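Workshop Tips: When the Gripper Drops Things or Hits the Table

A robot arm on a bench is a shop tool like any other, and most of its trouble comes from small things. We had a run of faults in March at the Ballora shop. The arm dropped one part in the middle of a move, pressed another into the tabletop, and stopped with an error twice in the same afternoon. These notes are what we changed afterward.

Stop first, then look

If the arm does something you did not expect, press the stop. Do not reach in to save the part. A dropped block can be replaced. Our rule is that no hands go past the edge of the table until the arm is stopped and the person who pressed the button says so out loud.

Once it is stopped, leave everything where it landed for a minute. Write down which step it was on, what it was holding, and what it was near. If you tidy up first you lose most of what you need to find the fault.

Flat parts are the hard ones

Our first crash was on a thin block. The height saved in the program had been set using a taller part, and when somebody swapped parts they changed the name and forgot the number. The fingers went down too far and the arm stopped on a force limit. We now do three things with thin parts:

Set the pick height again every time the part changes, even if the new one looks the same.

Run the approach at 30 percent speed until it has gone through cleanly several times.

Check the fingertip pads for wear. A worn pad holds a cube well enough and lets a flat piece slide.

Try the pick in simulation before you try it on the bench. Put more than one object on the simulated table, in different shapes and heights, so you can see what the fingers and wrist have to clear on the way down.

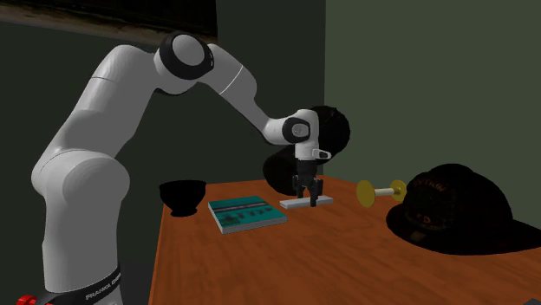

Simulated pick of a thin block, with the open fingers lowered around it and a book lying beside it.

A simulator will catch a bad height or a wrist that swings into something tall. It will not catch a worn pad, a loose screw or oil on the part. We ran our drop fault 100 times in simulation and it never dropped once. The real cause was a smear of cutting oil on the pads. Wipe them with rubbing alcohol on a clean rag and let them dry before you start.

Give the neighbors some room

Our second crash was the gripper catching the edge of something next to the part. If you can move the other items back, move them. If you can't, have the arm come straight down from above and go straight back up before it travels sideways. Most of our bumps came from programs that cut the corner to save a second.

Round things need a stop of some kind. Anything that can roll will sooner or later be somewhere other than where the program thinks it is. A strip of rubber shelf liner works fine.

Check the cable and the bolts

Abdelkrim Zaki found the cause of the two error stops. The gripper cable was pulled tight when the wrist turned all the way over, and the plug was backing out a little at a time. Leave a loop of slack, turn the wrist slowly to both ends of its travel by hand control, and watch the plug while you do it.

Check the gripper bolts against the torque in the manual and mark each one with a paint pen. If the line no longer matches up, the bolt has turned.

Keep a fault log

Ours is a spiral notebook hung on a nail. Each entry has the step, the part, the speed, what happened and what was changed. Change one thing at a time and run it again before you change the next. We had 57 entries by the time the faults stopped, and a good third of them turned out to be the same dirty pads.

Replace the pads at 3000 picks or when the edges round over, whichever comes first. Write the date on the spare bag when you open it.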